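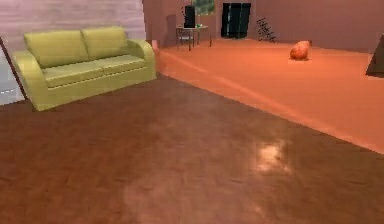
2025-06-15

Okay, I skipped four days, so this is going to be a long one. My hand already hurts and I've got flour in the spiral binding.

The bread. I finally got the rye to rise! I've been babysitting this starter (Kagiso named it Clellico, after a racehorse his uncle lost money on) for most of the spring and all I got for it was bricks. Good toast, terrible bread. Then yesterday I gave up on the warm cupboard and left the jar on top of the fridge overnight, and this morning it had pushed the lid up and gone down the side. I scraped what I could into the bowl, guessed at the water, and the loaf came out tall and a little lopsided with a crack right down the back. I ate the heel standing up with too much butter. Then I ate another slice to be sure.

The flour was the stone-ground kind from the mill out at Plestlow. I think that has as much to do with it as the fridge, but I changed both at once like a dope, so who knows. Next loaf I'll use the old bag and the fridge top and see. I did write down the weights this time: 621 grams of flour, which was just whatever was left in the sack, and 50 of honey. The honey was too much. Mom would have said put in more.

Canan Çetinkaya came by after lunch to pick up the folding table and stayed almost three hours. I love her but she can't leave a room, she says goodbye in the kitchen and then again in the hall and then she remembers something about her sister. The sister is moving to Liser! With the kids and both dogs. The house has a real pantry with a window in it and I was so jealous I had to get up and wash a cup. Canan took half the loaf home. She said it tasted like the one at her grandmother's, and then said her grandmother was a pretty bad baker, and we laughed until I had to sit down.

She also asked if I'd decided about the fall class and I said yes before I'd thought about it. So I guess I'm teaching beginners' bread in October. Six evenings in the church kitchen, with an oven that runs hot on the left. It pays 40 dollars a night, minus ingredients, so I'll be rich. I'm nervous. I've never taught anybody anything except Kagiso how to fold a fitted sheet, and he still balls them up. What do you even say for two hours while dough sits there? I should start a list. Maybe we do flatbreads in the first rise so they go home with something warm even if the loaves flop.

Things I want to remember to tell them: wet your hands, don't flour them. Buy the cheap scale. Put the salt in the second you think of it or you'll forget the salt. I've forgotten it at least five times, and unsalted bread is so sad, it's like chewing a paper towel.

Kagiso called from the train around dinner. His knee is better, he walked all the way along the river and back without the brace and was very proud of himself. He'll be home the day after tomorrow and he wants soup, in June, in this heat. Fine. I've got the barley. He asked if Clellico was dead yet and I held the phone up to the jar so he could hear the bubbles, which he says he could, and I choose to believe him.

Eren didn't write back about the oven stone. I'll give it until the weekend and then buy the other one. It's 50 dollars more and heavier than I want, but I'm sick of baking on an upside-down roasting pan.

Oh, and I dreamed about the old apartment again. The one with the radiator that knocked. In the dream I'd left a batch of rolls proofing there for eleven years and the new people were being very polite about it. They'd been feeding the dough and everything. I woke up feeling like I owed them a card.

It's raining a little now, finally. I can smell it through the screen. The tomatoes will be happy and the basil won't care either way, it's been half eaten by something since Memorial Day and just keeps going.

Tomorrow: feed the starter before coffee. Call the church about the key. Pick up carrots, barley's in the blue tin, get more butter, the good kind if it's on sale. And yeast, just in case, don't tell Kagiso.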